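Laundry & Closets > Folding and Storage

How do you fold a black zip-up so it doesn't end up as a lump?

Posted by Nathalie Turcotte
Sat 24 May

I fold all our laundry on the bed because it's the only flat space in the apartment. T-shirts, towels and pants are fine. The one thing I can't get right is a black top with a metal zipper. The fabric is soft and the zipper is stiff, so when I fold it in thirds the zipper side pops back up and the whole thing slides apart before it gets to the drawer.

The bed makes it harder. The bedding has a newspaper print all over, with headlines and a big red car, and there are usually a couple of other blankets bunched up next to it. I lose track of which part of the black thing is a sleeve.
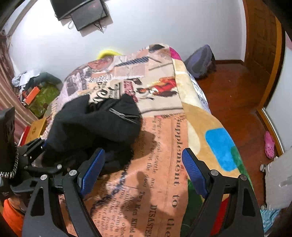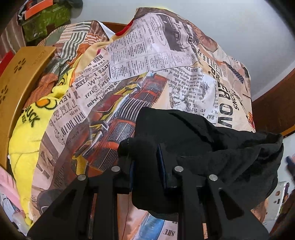

What I've tried so far

Zipping it all the way up first. Better, but then the collar end sticks out.

Leaving it open and folding each side in. The zipper makes a ridge down the middle and anything I stack on top tips over.

Rolling it. Works for a day or so, then it unrolls in the drawer. The drawer is 14 inches deep, front to back, and I'd like the top to stand up in it if possible. I don't want to hang it. The closet rod is already full.

Drarellow
Member, 3,800 posts

Zip it about three quarters of the way, not to the top. Lay it face down so the zipper is against the bed. Smooth the back with your hands and fold one side in to the middle, sleeve straight down on top. Same with the other side. You should have a long rectangle with no zipper showing.

Now fold the bottom up to just under the collar, then fold that in half again. The zipper gets bent the same direction each time, so it stops fighting you. If it still springs open, put it in the drawer with the last fold facing up and something next to it on both sides.

About the bed – pull the blankets flat before you start or push them to the foot end. You can't fold anything neatly on top of a pile. I keep a plain light-colored pillowcase and spread it out when I'm folding dark clothes. Black on white is much easier to see than black on a print. Takes 2 seconds.

Trumen

just hang it on a hook on the back of the door. I haven't folded a jacket since February

Skotik

I agree with Drarellow on face down. One change for soft fabric: stop after the first long rectangle and roll from the bottom up, fairly tight, then tuck the roll into the collar end. It stays rolled that way. Mine has been through more than 60 washes and the zipper still lies flat.

Also check that the zipper isn't wavy from the dryer. If it is, close it and press it with a cloth over it on low before folding – check the care tag first.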